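The shirt that wouldn't lie flat
Dec 26, 2024

I have folded one grey shirt more times this year than I've folded everything else I own, and I still can't do it as neatly as my mum. I mention this because I spent a good chunk of March being one of the people a folding robot was supposed to learn from, and I did worry for it.

The project is called Skistum and it's run by Natalie Oakley, who used to work on warehouse sorting and got bored of boxes (her words). Boxes keep their shape. A shirt has a different shape every time you drop it, and that's the bit she wanted to get her teeth into.

Her method is lovely and simple. You don't steer a robot arm about with a joystick. You pick up a pair of grippers, one in each hand, and do the job yourself, with a camera on each gripper watching what the fingers are up to. Then the robot is trained on those recordings, and it gets fingers just like the ones you were using. So if the grippers make something awkward for me, well, it's awkward for the robot too, and we've both had to find the same way round it!

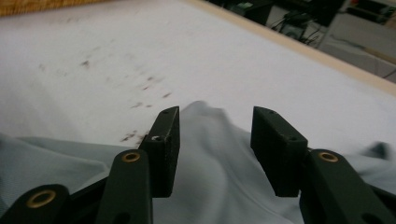
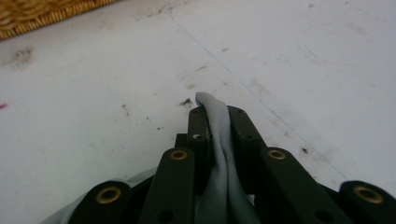
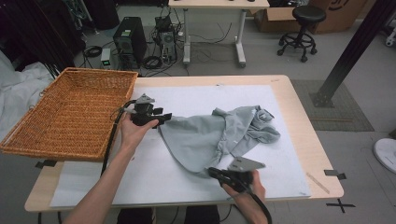

The first thing you find out is how much your own fingertips do without telling you. Normally I'd rub a bit of cloth to check whether I'd got one layer or two. With grippers you can't feel a thing, so you end up looking instead, and giving a little lift to see what comes with it. Natalie got very excited about the little lift. She'd never asked anyone to do it, but lots of us did, and she reckons it's the most useful thing in the whole set.

We recorded around 700 folds between us. The original plan was to use the lot, but the first robot trained that way was a terrible ditherer. It would go for the collar, change its mind, go for the hem, and hover. Half of us started at the top, you see, and half at the bottom, and it had politely tried to copy everybody.

So she went back and kept just 200, all starting from the collar end. Fewer folds, and a much better robot. On its test day it managed a fold she'd accept on 60 per cent of its goes, which I thought sounded a bit rubbish until I watched it have a shirt dumped in front of it in a heap, over and over, never the same heap.

It still hates sleeves. If one gets trapped underneath, it'll carry on as though the shirt only had the one, and you get a tidy parcel with an arm sticking out. Natalie's next plan is to record nothing but trapped sleeves, and she's asked if I'd come back for it. I've said yes, as long as somebody else brings the biscuits this time.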